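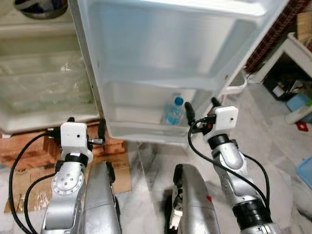
Starstead opens its community pantry in Itham
01/05/2018

I've been itching to share this one! Starstead is opening a community pantry in Itham, right next to the Darko bakery, and we've got food lined up for 275 households. You don't need to sign up – just come by before 12 and bring a bag. Malel Farms is sending eggs and greens every week through October, and I'm already hoping they'll throw in some of their squash. Got extra cans at home? We'd love them. Drop them at the front desk at 27 Malel Road.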